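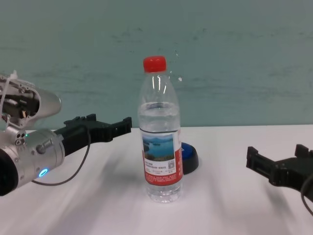 How do you patch a crack in old plaster without replacing the whole wall?

Rake the crack out to sound material, dampen the edges, and fill it in two or three thin passes of setting-type compound, with mesh tape over the first one.

The tips on this page come from the upstairs hall of a brick house built as a teachers' residence, where the lath was still good and most of the plaster was worth keeping.

Checking what is loose

Press the wall with a flat palm on both sides of the crack. If it moves, the plaster has let go of the lath and filler alone won't hold it. Use plaster washers and drywall screws, set into the lath every few inches, and tighten them slowly until the surface pulls back. Mark the soft spots in pencil first. The marks disappear under the compound.

If the house was built before 1978, test the paint for lead before you scrape or sand anything.

Opening the crack

An old can opener with a hooked tip does this better than a utility knife. Cut the sides so the crack is a little wider at the back than at the front. Vacuum the dust out and go over it with a damp brush.

Mixing

Put the water in the pan first and add powder to it. Mix only what you can use in 20 minutes. Diane Cormier, who did the stairwell, uses a margarine tub because dried compound pops out when you flex the sides. Clean the tub completely between batches. Bits of set compound make the next one harden early.

Filling

First coat: push it in hard with a 3-inch knife, lay the tape, and scrape nearly flush. Second coat: 6-inch knife, feathered past the tape. Third coat, if needed: 10-inch knife. Let each one set before you start the next.

Scrape off ridges with the knife between coats. Sand only the last coat, with 150 grit on a block. A damp sponge works too and keeps dust out of the bedrooms.

Painting

Prime the patch before painting, or it will show dull through the finish coat. In our hall we primed the full wall from corner to corner in August and painted it the week after.

Page updated Wednesday, September 4, 2024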